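The Night Bus to Undby

I had exactly 19 dollars in my coat pocket when I got on the night bus, and a tin of my aunt's cookies, and absolutely no plan for what I was going to say to my father when I got there. (I'm telling you about the cookies first so you know I wasn't totally unprepared.)

The bus to Undby leaves from behind the old Najafi shoe store, and if you've never taken it, don't. It stops everywhere! It stops at Zarik, where there isn't even a bench, and the driver gets out and stands there looking at the fields for a while like he's lost something in them. It was December and the heater only worked on the left side, so all of us were packed in on the left side like birds on a wire, and the right side was just coats and bags.

That's how I ended up next to Mahsa Rezaei. I hadn't seen her since high school. She used to sit behind me in geography and draw on the back of my sweater with chalk, and there she was in a big green scarf, eating sunflower seeds out of a paper cone and reading the same page of her book over and over.

"You're going home," she said. She didn't ask it.

"My dad's selling the piano," I said.

I don't know why that came out first. There was plenty of other stuff. He was selling the whole house, and moving in with my brother, and he'd told me all of it on the phone in under a minute in the voice he uses for dentist appointments. But the piano was what got me on the bus. My mother bought that piano before I was born. Half the keys stuck when it rained and the other half stuck when it didn't, and she played it every single evening while the rice cooked, always the same waltz, always stopping at the same spot because she'd never learned the end.

Mahsa folded the corner of her page down. "Who's buying it?"

"Behrouz Moradi."

She laughed so loud that a man in front of us woke up. You have to understand that Behrouz Moradi was the meanest piano teacher in three towns. He had a ruler! He once told me, when I was eight, that I had the hands of a person who would be very good at carrying boxes. My mother marched me out of there and never spoke to him again, not even at weddings.

"He can't have it," Mahsa said.

"I know he can't have it."

"So what are you going to do, buy it yourself?"

I thought about my 19 dollars. I thought about my apartment, which is up four flights of stairs and already has a bicycle in the bathtub. "I was going to yell a little," I said, "and then see."

We passed Clakach a little after midnight. The river was up and you could hear it under the bridge, even over the engine. Mahsa gave me the rest of her seeds, I opened the cookies, and we talked about everybody we used to know until we ran out of people. She got off one stop before me. She hugged me hard, with her scarf in my mouth, and said to call her, and then she was halfway down the road before I figured out I didn't have her number.

My father was waiting at the station in his slippers. He'd walked over in them. We didn't say much on the way back, but when we got to the house the light was on in the front room and somebody was playing. It was slow and a bit lumpy on account of the keys. It was the waltz.

Behrouz Moradi didn't turn around. He had gotten so old - his neck looked too thin for his collar - and there was no ruler anywhere that I could see. I stood in the doorway with my coat on, all ready to yell, and he reached the spot where she always stopped, and he kept going.

I'd never heard the end before. It goes down, and then up a little, and then it's over pretty fast.

"She asked me to teach it to her," he said, still facing the wall. "Before you were born. I told her she wasn't ready."

My father went to put the kettle on. I sat down on the bench, on the left side, out of habit I guess, and put my box-carrying hands on the keys.

"Show me," I said. "Slowly."
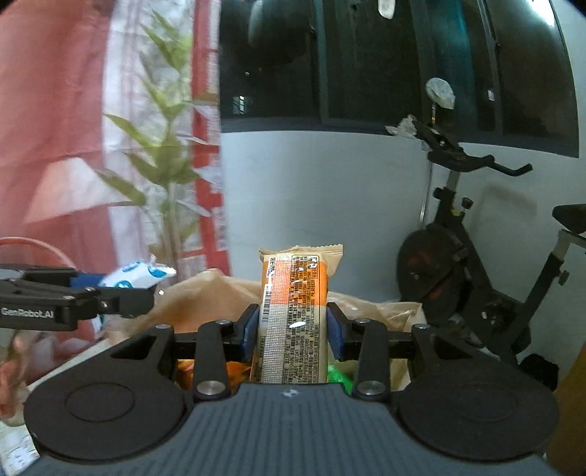 Mahsa's comment on all this, once I finally tracked her down and read it to her over the phone, was that I'd let him off much too easy, that she would have yelled first and learned the waltz after, and that she wanted to know whether he got the piano or not.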